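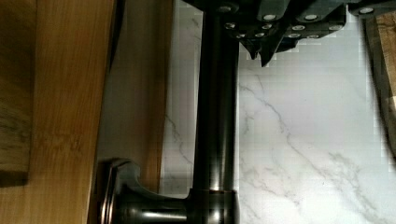

Gripper over the countertop, beside the faucet.

How to Respond to a Gripper Contact Fault at a Kitchen Workcell

Applies to: Droneck counter arms with wrist camera
Procedure owner: Reynaldo Agbayani, Oltgate Kitchen Robotics Laboratory
Last revised: 7 Jan 2024

Purpose

This procedure describes how an operator should respond when the arm reports fault 686 (unexpected contact at the gripper) during work at a kitchen counter. It covers making the cell safe, recording the state of the arm, freeing the fingers, inspecting them, and returning the arm to service. It does not cover faults in the base, the power supply or the emergency stop circuit, which must be referred to the duty engineer.

The procedure was rewritten after an event in November. The arm had been commanded to pull a drawer by its handle. One finger caught behind the handle, the controller read the resistance as a secure grasp, and the arm continued to pull for six seconds before the force limit tripped. The drawer unit was dragged along the counter and a finger plate was bent. There were no injuries. The operator then cleared the fault from the console without looking at the fingers, and the arm faulted again on its next move. Most of the steps that follow address that second error.

Before you begin

You will need the cell key, a hex driver set, a flashlight, a feeler gauge and a fault report form. Two people must be present. One works at the cell and the other stays within reach of the stop button. Remove rings, lanyards and loose sleeves.

Step 1. Stop the arm and hold the area

Press the stop button, even if the controller shows that motion has already ended. A contact fault removes the motion command but leaves the joints energized. Turn the cell key to Hold and take it with you.

Do not reach under the arm until the console reads Drives Off. The joint brakes engage with a small drop, and a finger that is hooked on a fixture may shift when they do.

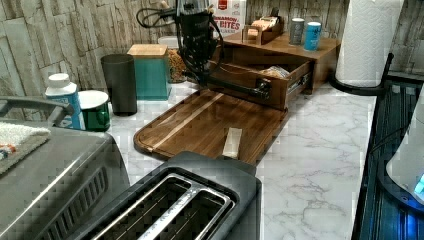
Drawer tasks account for most of the contact faults reported to this laboratory, and they deserve particular care. The finger must enter a narrow space, and the contact force can rise quickly once it meets the front or side of the drawer. When the gripper is extended into an open drawer, as it is at the walnut-colored organizer, the operator should treat the drawer and the arm as one connected object. Moving either one loads the other. Soft contents such as a crinkled packet can also wedge behind a fingertip. Note the position of the cables before touching anything, including any loops that hang out toward the wall, because a loop can tighten when the wrist is backed away.

Step 2. Record the state of the cell

Save the controller log before clearing the fault. The buffer holds the last 1000 motion samples and is overwritten when the arm is re-enabled. Save the wrist camera view as well, and enter the following on the report form:

Fault code and task name
Gripper opening shown on the console
Object or fixture in contact with the fingers
Any item that has moved from its starting place

Write what can be seen and leave the cause blank. The cause is assigned at review by Osian Skyrme or the engineer on duty.

Step 3. Release the fingers

If the fingers are clear of all fixtures, go to Step 4. If a finger is hooked or pinched, select Manual Release at the console and open the gripper in the smallest available increment. The second person should call out each increment. Stop if the fixture begins to move.

If the gripper does not open under power, confirm Drives Off and turn the release screw on the wrist a quarter turn at a time. Support the gripper from below with a padded block. Do not use your hand for this purpose, and do not lift the arm by its cables.

Handles and bars need a slightly different approach. A finger can slide along a smooth rod until it meets a mounting post or an end cap, where it stops abruptly. 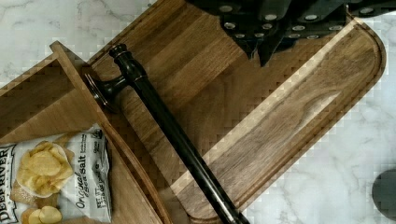

In such cases, back the gripper away along the line of the rod first and only then away from the surface. Pulling straight out tends to twist the fingertip and may loosen the mounting. If the fixture is freestanding, the second person may steady it from the far side once the drives are confirmed off.

Step 4. Inspect the gripper

Use the flashlight to check the following, in order:

Fingertips. Look for chips, burrs or a visible difference in length.
Finger plates. Check the gap between plates with the feeler gauge along its full length. An uneven gap means a bent plate.
Screw heads. Each screw should sit flush. Do not tighten a raised screw in place. Tag the gripper and remove it from service.
Cables. Check for flattened or shiny spots near the wrist.

Climance fingertips may be replaced at the cell. Plates may not. Fikri Simanjuntak keeps the spare gripper assemblies and signs for each one issued. 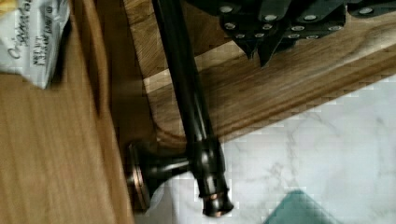

Reading time: 6 min

Step 5. Return the arm to service

Clear the counter of any item that is not part of the task. Close the cell, turn the key to Run and clear the fault. Command the arm to its hold position at reduced speed and watch the full move.

Next, run the free-air open and close test. The motor current reading should remain under 185 on the console scale at every point of travel. A higher reading means the fingers are still binding, and the arm must be stopped and inspected again from Step 4.

Repeat the task that faulted once at reduced speed with both people present. If fault 686 returns, lock the cell and contact the duty engineer. A second reset is not permitted.

Reporting

File the form, the log and the wrist camera view together before the end of the shift. Reports for the Dela Peña cell go to Obaidul Munasinghe. All other reports go to Barrett Crenshaw. Any event in which a person was touched by the arm must be reported by telephone at once, whether or not an injury is apparent, and the cell must stay locked until it is released in writing.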